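Wednesday, February 8, 2023
Nazareno Bellini

Paste day. Finally! I have been wanting to get back to the wheat starch since December and the bench was free all morning, so I cooked two batches and kept notes as I went. Spelling and arithmetic not guaranteed.

What I'm after: a paste that holds a medium-weight printed wallpaper on lime plaster, lets go again with a damp blotter, and doesn't leave a shine at the seams. The Zenari house job needs all of it, and the hallway there has old distemper under everything, which drinks water like a horse.

Batch A. One part starch to 4 parts water by volume, soaked overnight. The starch had settled into that squeaky white layer at the bottom (I never get tired of poking it). Stirred it up, onto low heat, wooden spoon, no stopping. It goes along looking like thin milk for ages and then all at once you feel the spoon drag. Kept going 20 minutes past that point. Came out glossy and a bit translucent, pulls off the spoon in a slow ribbon. Cooled under a sheet of film pressed right onto the surface so no skin formed. Sieved it twice through the horsehair. The second pass is a pain in the arm and I would do it again every time, it came through like hand cream.

Batch B. Same ratio, no soak, 13 minutes of cooking after it thickened. Wanted to see how much I could get away with. Answer: not a lot. Grainy, smells raw, and it wept water in the bowl before lunch. Saved a jar of it anyway for the mold test on the windowsill.

Thinned A with cold water to brushing consistency, a spoonful at a time. I overshot on the first cup and had to add paste back in. Good reminder to write down the spoonfuls, which I then did not do. Next time!

Test boards. Using the lime boards left over from Munport, each one sized with a thin coat of the same paste and left to dry. Papers were:

- the Shojaei striped offcuts, the heavier stock
- plain lining paper, cross-lined on half the boards
- a floral from the remnant bin, no maker's name on the selvage

The Shojaei stock is lovely to work with. It relaxes evenly after pasting and you get a good long time to slide it around. I left the strips folded paste to paste for 4 minutes and they had done all their stretching by then. Went up flat, seams met, I only had to lift one strip and reset it. The lining paper is more nervous and wants to curl at the ends, so I pasted the board as well as the paper and that calmed it down.

The floral surprised me. I expected the color to lift under the brush and it didn't move at all, even when I was rude to it with a wet sponge on the corner. One small bubble near the top edge that went down by itself while I was washing up. I want to look at the back of this paper under the loupe — there's a faint grain to it, long in the vertical direction, and that might be why it expands so little across the width.

Pattern matching, for whoever does the hallway: stripes will show you every fault in the wall. Drop the plumb line for each length, don't trust the edge of the last one. On the boards I drifted without noticing, and only caught it when I stepped back to get my tea. With flowers over the stripe your eye goes to the flowers and forgives more, but the ceiling line still gives you away. Start from the middle of the chimney breast and let the awkward join fall behind the door.

Corners. I tried the old way on the two inside-corner boards, cutting the strip so that a narrow flap turns onto the second wall, then hanging the next piece over it from a fresh plumb line. Much better than folding a full width around. With a full width you get that hollow behind the paper that looks fine wet and tears the first time someone leans a broom there. I know the overlap bothers people. Feather the underneath edge with fine sandpaper once it's dry and you really have to hunt for it.

Removal test goes on next week when everything has had time to harden. Plan is damp blotter, polyester sheet over it, check at intervals, peel from the bottom. If A lets go cleanly from the sized boards I'm going to be insufferable about it.

Cleaning up: cold water first on the brushes, always. Hot water cooks the paste into the heel and then you have a very expensive stick. Two of the smoothing brushes are shedding and should be kept for lining work only. I've put string around the handles.

To get:
More starch, the good one from Itport. There's one bag left.
Blotting paper, large sheets
New blades for the long knife (the current one dragged on the last two cuts)
Lidded jars

Question for anyone who has hung paper over distemper: do you wash it all the way back or size over what's sound? I've done it both ways and had both work and both fail, so I would love to hear what you did and on what kind of wall. Write it in the margin here or leave a note on the shelf.

Oh, and the paste keeps a few days in the cold if the jar is really clean. Batch A is on the top shelf with my initials. Help yourself, but use a clean spoon please.

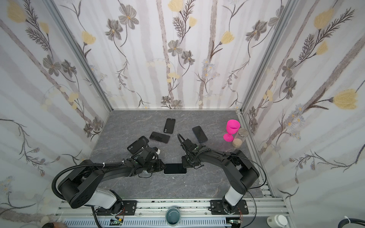 Striped floral paper on three walls, with yellow tulips among the smaller flowers.

Recent entries
Sizing lime boards: thick coat or thin
Notes on the Munport stairwell
Horsehair sieves, and how to mend one
Which knife for lining paper
Cooking paste in a double boiler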